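Drendano extends shared kitchen scheme to smaller food businesses

14/07/2021

The Municipality of Drendano has confirmed that its shared kitchen scheme will be extended for a second year, with a larger budget and simpler rules for people who wish to sell food prepared in small quantities.

The scheme was opened in February in the former grain office on Lollidberg Street. It allows registered traders to hire a fully inspected kitchen by the half day, in place of the long leases that have until now been the only lawful option for most of them. Under the decision adopted by the municipal council, the hourly charge will be held at its present level until the end of the next financial year.

A total of 158 traders have registered with the scheme to date. The majority sell at the covered market or at the weekly stalls in Wusa - the remainder supply cafes, school canteens and workplaces in the district. Bread, filled pastries, soups and steamed dishes account for most of the bookings.

According to figures presented to the council, the kitchen was in use for 2437 hours in its opening period. Early morning places were fully taken in almost every week, and applicants were often placed on a waiting list. In response, the municipality will open the building two hours earlier and will make 6 further places available in the evening.

The council also approved changes to the registration procedure. Traders will no longer be required to submit separate forms for hygiene, storage and labelling. A single application will be accepted, and a decision will be issued within fifteen working days. Those who already hold a valid hygiene certificate from another municipality in the region may have it recognised in Drendano without sitting a further test.

Support for new applicants will continue to be provided by the Zanetti Foundation, which has advised the scheme on pricing, allergens and waste. The foundation will offer free introductory sessions in the autumn, with priority given to persons who have not previously run a business. Fees for first-time users will be reduced by 85 per cent for their first month.

Elisa Ruggiero, head of the municipal trade office, told the council that demand had been strongest among people who had cooked for neighbours and local events for many years, but had been unable to meet the cost of premises. She added that the office would publish a full account of income and spending before any further extension was proposed.

Concerns were raised in the debate over parking and deliveries on Lollidberg Street, where residents have reported vans waiting outside the building before dawn. The municipality has undertaken to mark out a loading bay on the northern side and to limit deliveries to set hours. The arrangement will be reviewed after three months.

Applications for the coming season may be made at the trade office or by post. Existing users need not apply again, but are asked to confirm their preferred hours. 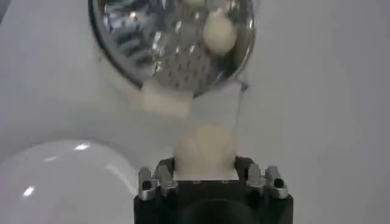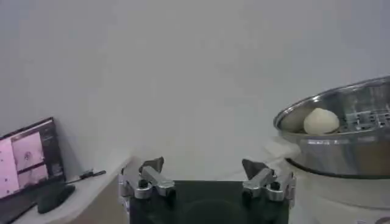
The steamed bun is among the foods covered by the single application.

Reader comments (1)

Paolo B.
I welcome the earlier opening, but the loading bay should be in place before the new hours begin. We were promised the same thing when the market was moved, and it took the better part of a year. Could the trade office also say whether the evening places may be shared between two traders? My sister and I would each need only half of one.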